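Ordnung im Spielzeugbestand, Teil 4: Der Wühlbehälter

23. August 2021
Abgelegt unter: Haushalt, Aufbewahrung, Papier

Im April wurde an dieser Stelle angekündigt, dass auf die Beiträge zu Holzbausteinen, Stoffresten und Brettspielen eine Darstellung der kleinen, schwer einzuordnenden Gegenstände folgen werde. Der Verfasser kommt dieser Ankündigung mit Verspätung nach. Die Verzögerung erklärt sich aus dem Umzug nach Hirkholm, in dessen Verlauf sämtliche Schubladen des bisherigen Haushalts zu leeren waren und eine erhebliche Menge an Dingen zum Vorschein kam, für die im neuen Arbeitszimmer kein Fach vorgesehen ist.

Es handelt sich hierbei um Federn, Seilstücke, Filzabschnitte, Spielzeugteile ohne zugehöriges Spielzeug sowie um Fundstücke, deren Herkunft in der Familie unterschiedlich angegeben wird. Eine Sortierung nach Material wurde versucht und nach zwei Abenden abgebrochen. Eine Sortierung nach Farbe scheiterte an den mehrfarbigen Stücken. Als zweckmäßig hat sich schließlich die Einrichtung eines offenen Behälters erwiesen, der auf dem Tisch steht und aus dem jedes Mitglied des Haushalts nach Bedarf entnehmen darf. Im Folgenden wird er als Wühlbehälter bezeichnet, auch wenn Roxana Manole, die mit mir den Haushalt führt, die Bezeichnung »das Nest« vorzieht und diese gegenüber Besuchern auch verwendet.

Zur Auskleidung dient braunes Packpapier. Glatte Bögen wurden zunächst bevorzugt, legen sich in einem runden Behälter jedoch schlecht an und stehen an mehreren Stellen ab. Das Papier ist deshalb vor dem Einlegen vollständig zu zerknüllen, wieder auszubreiten und ein zweites Mal zu zerknüllen. Danach ist es so weich, dass es der Wandung folgt. Am Boden streicht man es mit der flachen Hand aus, am Rand belässt man die Falten.

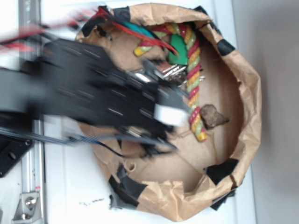

Bei der Befüllung gilt der Grundsatz der Zurückhaltung. In einem überfüllten Behälter sinkt alles Kleine nach unten und wird bis zur nächsten Räumung nicht mehr gesehen. Der Verfasser legt grundsätzlich nur wenige Stücke gleichzeitig ein und verwahrt den übrigen Bestand in zwei verschlossenen Kartons auf dem Schrank. Getauscht wird, wenn jemand danach fragt. Ein fester Rhythmus war ursprünglich vorgesehen, wurde aber von keiner Seite eingehalten.

Federn werden vor der Aufnahme in den Bestand ausgeschüttelt und einzeln glattgestrichen. Sie stammen überwiegend aus einem Beutel der Firma Salport, auf dessen Etikett ein Inhalt von 50 Stück vermerkt war; der Verfasser hat diese Angabe nicht überprüft. Geknickte Kiele werden ausgesondert. Seilspielzeug wird in lauwarmem Wasser gewaschen und hängend getrocknet, was bei gedrehten Strängen gut zwei Tage in Anspruch nimmt. Ausgefranste Enden werden in diesem Haushalt nicht beschnitten. Die Erfahrung mit einem früheren Stück, das sich nach einem gut gemeinten Schnitt binnen einer Woche bis zur Hälfte auflöste, ist hierfür maßgeblich.

Über die Aufnahme von Steinen, Rinde und sonstigen Naturfunden ist gesondert zu entscheiden. Zugelassen ist gegenwärtig, was bequem in eine geschlossene Hand passt und keine Erde verliert. Kastanien aus den Vorjahren wurden aus dem Bestand entfernt, nachdem in einer von ihnen ein Bewohner festgestellt worden war.

Zur Beschaffung des Papiers sei Folgendes nachgetragen. Der bisherige Vorrat bestand aus Füllmaterial alter Paketsendungen und war von sehr ungleicher Qualität. Tuấn Châu, der in Nostham einen Laden für Verpackungsbedarf betreibt und dem Verfasser seit der gemeinsamen Ausbildungszeit verbunden ist, überließ dem Haushalt daraufhin den Rest einer Rolle mit 80 Gramm je Quadratmeter. Dieses Papier lässt sich mit mäßiger Kraft knüllen und reißt dabei selten. Ein Versuch mit einer leichteren Sorte verlief unbefriedigend, weil der Rand bereits beim ersten Umschlagen einriss. Eine Rolle Klebeband kostete 65 Cent aus der Restekiste und wird voraussichtlich noch für mehrere Auskleidungen genügen. Der Mindestbestellwert des Großhändlers Rangel, bei dem 2.000 Bogen als kleinste Einheit geführt werden, kam für private Zwecke nicht in Betracht.

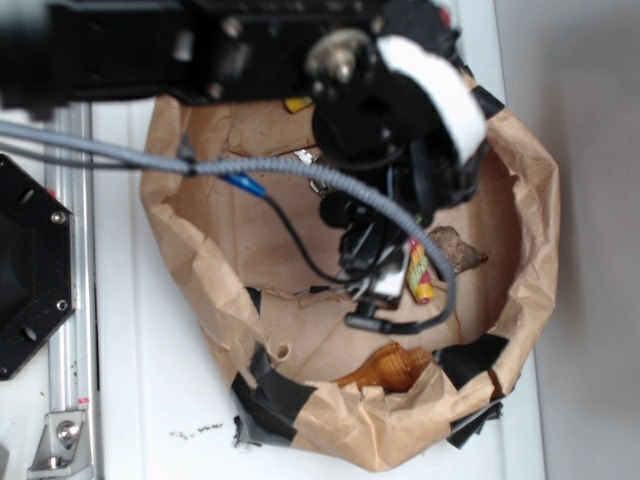 Die größte Sorgfalt verlangt der Rand. An ihm wird gezogen, auf ihm liegen Unterarme, und an ihm zeigt sich zuerst, ob eine Auskleidung Bestand haben wird. Das Papier wird daher nach außen gerollt und umgeschlagen, bis eine wulstige Kante entsteht, und anschließend mit Streifen aus schwarzem Klebeband gesichert. Ein durchlaufendes Band wurde erwogen und verworfen, denn es zieht die Falten zusammen und verengt die Öffnung. Einzelne Streifen genügen, auch wenn sie in unregelmäßigen Abständen sitzen. Gegen die Farbe Schwarz wurden im Haushalt ästhetische Bedenken erhoben, die zur Kenntnis genommen wurden. Braunes Band war im Laden nicht vorrätig.

Beim Andrücken ist der Streifen zuerst an der Außenseite festzulegen und dann über die Kante nach innen zu führen. In umgekehrter Reihenfolge entsteht an der Außenseite regelmäßig eine Blase, die sich später nicht mehr ausstreichen lässt. Wer das Band nachträglich ablösen möchte, nimmt in aller Regel die oberste Papierlage mit. Schadhafte Stellen werden daher überklebt, und erst wenn sich mehrere Streifen überlagern, ist die Auskleidung insgesamt zu ersetzen.

Als Standort hat sich der weiße Tisch bewährt, auf dem auch kleine Teile wiedergefunden werden, die bei der Entnahme danebenfallen. Auf dem Teppich des vorigen Arbeitszimmers war dies nicht der Fall. Von einer Aufstellung am Boden wird zudem allen Haushalten mit Katze abgeraten.

Einige Leserinnen und Leser haben nach den früheren Beiträgen um Auskunft gebeten, ob sich das Verfahren auch für Nähzubehör eigne. Für Garnrollen und Bänder kann dies bejaht werden. Stecknadeln gehören in eine verschließbare Dose. Für Knöpfe ist ein Papierboden mit tiefen Falten ungünstig, hier sollte ein glattes Stück Karton zuoberst eingelegt werden.

Offen ist die Frage, wie mit den beiden Kartons auf dem Schrank auf Dauer zu verfahren ist. Roxana Manole hat angeregt, einen davon ungeöffnet weiterzugeben. Der Verfasser hat sich Bedenkzeit erbeten und den Inhalt vorläufig neu beschriftet. Im nächsten Teil der Reihe werden Schnüre und Kordeln behandelt.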